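How to Get Coffee and Tea Stains Off Plastic Trays

Posted in Kitchen, Cleaning by Syafiqah Kusuma

I own far too many plastic trays (breakfast, seedlings, the one that lives under the dish rack) and every one of them has gone brown at some point. Last February I finally got tired of scrubbing and worked out a routine that I've stuck with ever since!

What you'll need
Baking soda
Dish soap
White vinegar
A soft sponge, plus an old toothbrush for the rim
3 percent hydrogen peroxide, for the stubborn ones

Step 1. Wash the tray first with warm water and a good squirt of dish soap. I used to skip this and just ended up pushing grease around.

Step 2. Mix 2 tablespoons of baking soda with enough water to make a paste, kind of like thick frosting. Spread it over the stains and go make yourself a sandwich. Half an hour is fine, longer is fine too.

Step 3. Rub in small circles with the soft side of the sponge. Please don't grab the green scratchy side - I did that to my mom's tray and it picked up every tea stain after that. Use the toothbrush along the rim and in the corners.

Step 4. Rinse, then wipe with vinegar to get rid of the chalky film. Rinse again.

Step 5. Still brown? Lay a paper towel over the spot, soak it with the peroxide, and leave it for 50 minutes. Don't mix the peroxide with the vinegar, and rinse well in between.

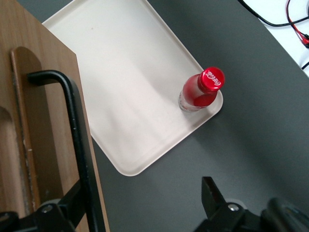
A pale tray on a dark tabletop, where leftover specks are easy to spot.

Let the tray dry standing up. If it still smells like old coffee, leave it outside for an afternoon, but keep it in the shade. Mine warped a little in full sun and now it rocks whenever I set a mug on it.

Filed under: stains, plastic, kitchen
Next: Cleaning a Cloudy Water Pitcher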